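Picking things up is harder than it looks: a talk with Dede Laryea

Dede Laryea started the robotics club at Wetlow College with a cupboard of donated motors and a timetable slot on Monday afternoons that clashed with choir. It now has 15 regular members, most of them in Years 10 and 11, and a project that has taken up nearly all of this year.

The project is called Lellen. The aim is to have a robot arm pick mixed objects out of one side of a bin and put them in the other, without a student telling it where each object is. The club plans to enter it in the Pokeck Challenge, a regional competition for school teams, next April.

"We began with wooden blocks," Laryea says. "All the same size, all the same colour. The students had that going by the end of first term and they thought they were nearly finished. Then we read the competition rules properly."

The rules say the objects can be anything that fits in the bin. Teams don't see them until the day. So the blocks went back in the cupboard and the students were asked to bring things from home, with the only conditions being that nothing was breakable and nothing belonged to a younger brother or sister who would want it back.

Laryea says the choice of objects caused more argument than the code did. One group wanted boxes and cylinders, which have flat sides and predictable edges. Another group wanted the hardest things they could find. In the end they mixed the two, and a practice bin might have a plain box against the wall with a toy vehicle and a toy dinosaur close by.

"The dinosaur is a good teacher," she says. "It's got a fat body and a thin tail, and the program has to decide which bit to go for. The students all say the body. The program quite often says the tail."
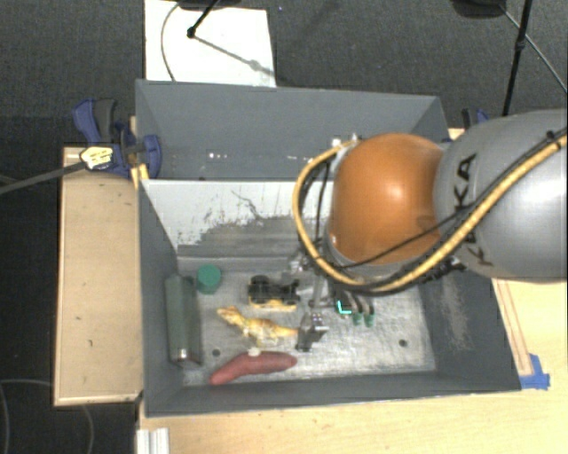
Why practise with such an odd mix when the club could buy a proper set of test objects? Laryea says a bought set would be learnt by heart within a few weeks, by the students as much as by the software, and then it would tell them very little about how they'd go with something new.

She divides the club into pairs. Each pair looks after one part of the system for half a term and then swaps, so that everyone has a turn at the vision code, the grasp planning and the logbook. The logbook is the least popular job. Every attempt is written up, with the object, what the program chose to do and how it ended. There are 700 entries so far, in two exercise books.

"I won't let them type it," Laryea says. "When they type it they start leaving out the failures. Writing by hand is slow, and they talk to each other while they're doing it."

Some of the design changes have come straight out of those books. A Year 10 pair noticed that a lot of the missed grasps were on objects close to a wall, where the fingers had no room to come down on both sides. They spent a fortnight working on a small nudge that moves the object towards the middle first. It's still unreliable - Laryea puts it down to the friction being different for every object - but the students have kept it in.

Chauke, a local engineering firm, sends someone to look over the club's work twice a term. Laryea says the visits are useful mainly for the questions. "They ask what happens if it drops something. We hadn't written down an answer. Now there's a page on it."

She would like the club to be bigger, but there is one arm and one bin, and the queue for them is already long. New members begin on the simulator and move across once they've passed the safety check. The next intake is at the start of Term 1, and students can put their names down at the science office.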